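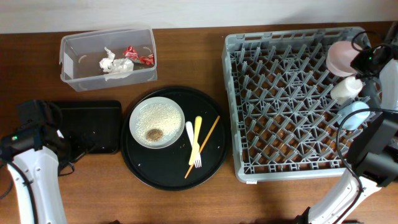 3.2 Collection of demonstrations

All demonstrations were recorded on the two-arm station at the Prarkgate laboratory. Both arms were driven by a single operator through the Suvden interface, and joint positions, gripper commands and camera views were logged together at 50 Hz. The task is to clear a table after a meal: food remains and wrappers are separated from the tableware, and cups and bowls are placed in a dish rack.

We recorded 2000 episodes with 11 operators. An episode was stopped after 90 seconds whether or not the table had been cleared. Incomplete episodes were kept, with a flag, as they contain useful grasps - in particular on thin utensils, where first attempts often fail. Start layouts were drawn from a list prepared by Lotte Coppens, and operators were free to choose the order of objects.

Each arm also carries a camera close to the gripper. The head view gives the general layout, but small items such as single grains of rice are easier to find in the wrist view (Figure 4). Soft waste is the harder case for labelling, as a crumpled tissue has no fixed outline and may lie partly under a wrapper.

Figure 4. Wrist view with both gripper fingers visible, a pink bowl holding a red wrapper and a tissue, and stray rice on the rectangular tray.

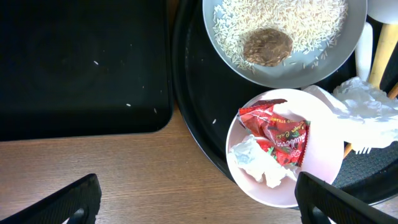
3.3 Labelling and filtering

Episodes were cut into steps with the Gridard tool. Two annotators marked the start and end of each grasp, and differences were settled by a third. Segments with dropped camera data were removed before training.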